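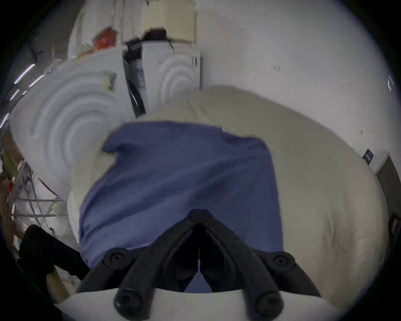 Equipment Planning Team, Clernosside Home Robotics Workshop

Call for participants: help us decide what to buy next

We have been putting hand-held grippers through all sorts of household chores for a good while now, and we have reached the happy (and slightly nerve-racking) point of drawing up next year's equipment budget. Before we commit to anything we would love to hear from people who fold, tuck, sort and tidy for real, whether at home or for a living. If you have ever worked in a laundry, a hotel, a care home or simply a very full house, you are exactly who we hope will write in!

We have places for 17 people. Each of you would come to our Drarkmont rooms for two sessions in June, starting at 10 in the morning and finishing in time for a late lunch, which is on us. In the first session you'll work with a hand-held gripper on cloths and bedding, and tell us plainly where it helps and where it drives you up the wall. The second is more of a sit-down affair. We'll go through the shopping list together, item by item, and talk about what deserves the money: more grippers, spare fingers, better shelving, a second bed, or something we haven't thought of yet.

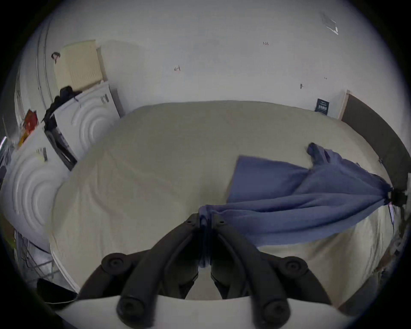
Gathering a blue cloth on the bed with the two-finger gripper.

You don't need any technical background, and you certainly don't need to know what an actuator is. You should be 18 or over, comfortable standing for an hour or so (there are chairs, please use them), and happy to speak up in a small group. Two quotes are on the table at the moment, one from Ardeleanu and one from Stoltudcombe, and they are quite different in what they include for repairs, so a patient eye for small print would be very welcome too.

We pay $59 per session, plus bus fare or parking. We have also set aside almost $1,000 for small purchases that participants suggest, and we do mean to spend it.

To apply, send us a few lines about yourself and the chores you know best, along with any access needs. Left-handed people are especially encouraged, as we have had far too few so far. Applications close at the end of May, and everyone who writes will get a reply.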